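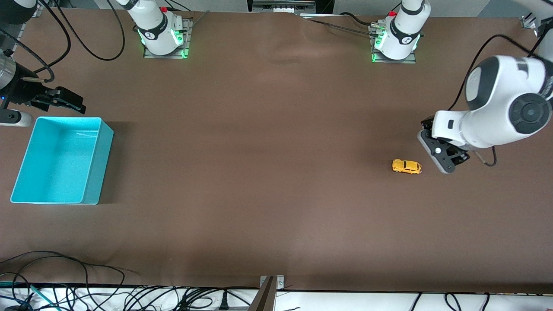
Welcome to the toy page! I've been meaning to put this one together since last June, when my sister's kids outgrew their old playroom and I came home with 11 boxes of theirs to add to the 2 already sitting in my hallway. If you've ever tried to sort out that much stuff in one go, you know you need a big clear surface and something to put things in, and for me that means a brown table and a turquoise bin. An empty bin is a happy sight, I think. And the little yellow car got to be first, which feels right, given how many years it spent under one couch or another.

I call the whole business the Ramerden sort, after the street where I grew up and where my mother did the same thing every spring, on the dining room floor, with a laundry basket and a lot of sighing. My version has less sighing. It does have a spreadsheet (sorry, Mom), and as of this update there are 463 lines in it, one for each thing I've decided to keep, give away or fix.

Since this is a gallery page and I only have the one picture up so far, let me tell you a bit more about what goes with it.

The yellow car

Small, rounded, dark side windows, and just the right size to close your hand around. I love the chubby ones. The long skinny racers get all the attention when kids come over, but it's the chubby ones that end up in coat pockets and go to the grocery store. I don't know who made this one and I haven't looked very hard. It's in the keep column and it's staying there.

The bin

I've been through a lot of containers. Baskets look lovely on a shelf and then every tiny wheel and plastic shoe works its way down into the weave. Shoe boxes give up after a month. So now it's plain bins with smooth insides and no lid, and I tip them out on the table when I want something. A kid can see what's in there without asking me, and I can wipe it out with a damp cloth in no time. Turquoise is for vehicles in this house. Blocks get red, and the animals have a green one that's already too full — I may have to split off the farm from the zoo.

The table

Matte brown, nothing fancy, and it shows every smudge. I've stopped fighting that. A dull top is so much easier on the eyes than the shiny one I had before, and yellow looks wonderful on it!

What's coming next

I have 3 more batches to go through before I can call the vehicles finished. The first is the Palacios box, which came back with us from a yard sale on the Texas coast and still has sand in the bottom. Then there's the one I labeled Skomer, all puffins and seabirds plus one boat that really belongs in turquoise. And last is Wamivance, my nephew's made-up city, with its own fleet of buses and a set of traffic rules I've never managed to follow. He wants that one kept together, so it's getting a bin to itself.

I'll add pictures here as each batch gets done. If you have a good trick for getting old sticker glue off tiny doors, please send it my way — I've got a whole row of them waiting by the sink.

Page updated 2026-03-03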